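# The Lonwood Road

Todor Spahić had sold the truck in March, so when his sister's boy called to say the old man was asking for him, he had to take the bus. It left from behind the feed store in Petek and went as far as Rernley. After that there was the Lonwood road, and a person either got a ride or walked.

He bought his ticket from a woman who didn't look up.

"One way?" she said.

"I don't know yet."

"I have to put something."

"One way, then."

He sat near the back with his bag on his knees. In the bag he had a clean shirt, his razor, a jar of plums, and an envelope with 500 dollars in it. The money was what he owed Živko Georgiou. He had owed it for 25 years. The first few years he hadn't had it, and later he had it but couldn't think how to hand it over without saying something along with it, and he didn't know what the something was.

They had run a sawmill together, he and Živko. It was a small one with a bad roof. Živko wanted to borrow and build and Todor wanted to leave things as they were, and one morning Todor took his half of the cash box and a little more than his half and went to live in Petek. Neither of them ever wrote. Živko sent a card when Todor's wife died, with only his name in it — no message. Todor still had the card.

At Rernley he got down and stood in front of the drugstore. It had been a hardware store the last time. He asked a man loading chairs into a van if he was going anywhere near Lonwood.

"Past it," the man said. "I'm Mahmoud. You'll have to hold the lamp."

So he rode with a floor lamp between his legs. Mahmoud Ashour was moving his daughter's things to a place she had rented, and he talked about the rent, and then about the stairs, which turned twice. Todor said it sounded like a lot of stairs. The fields went by. Most of them had been plowed, and there was water standing in the low corners.

"You have family in Lonwood?" Mahmoud asked.

"No. A man I worked with."

"Good friend?"

Todor moved the lamp a little so it wouldn't knock against the dash. "We had a mill," he said.
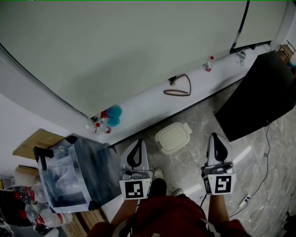
*Both hands full, looking down.*

The house was the same except for the porch, which someone had closed in with glass. A young woman opened the door before he could knock. She said she was Chiamaka Nwosu, she was the nurse, and he should wipe his feet.

"He's awake," she said. "He's been awake since 6. Are you Spyros?"

"Todor."

"He said it might be Spyros or it might be Todor. He said if it was Todor I should count the spoons."

Todor looked at her.

"I think he was joking," she said.

Živko was in the front room, in a bed that had been set where the table used to be. He was much smaller. His hands were the same size, though, and they lay on top of the blanket as if he'd put them there to dry.

"You got fat," Živko said.

"Some."

"Sit down. Not there, that's hers."

Todor sat on the other chair. He took out the jar of plums and put it on the windowsill. Then he took out the envelope and held it. Outside, Mahmoud's van was turning around in the yard, slowly, with the lamp back up front.

"What's that?" Živko said.

"What I took over my share."

Živko looked at the envelope for a while. "The roof came down," he said. "The second winter. It would have come down on you too. You always stood on that side."

"I didn't know that."

"How would you know? You were in Petek." He shut his eyes, and Todor thought he had gone to sleep, but he was only resting. "Give it to Spyros when he comes. He bought the saw off me and it never ran right. I've felt bad about it."

"How much did he pay?"

"Less than that. Give it to him anyway."

Chiamaka came in with a glass of water and a pill in a saucer. She asked if Todor was staying for supper, and Todor said he only had the one-way ticket. She went to see whether there were enough potatoes.

"Open the plums," Živko said.

The lid was stuck. Todor tried it with his hand and then with the tail of his shirt, and then he knocked the edge of it against the sill, and it gave.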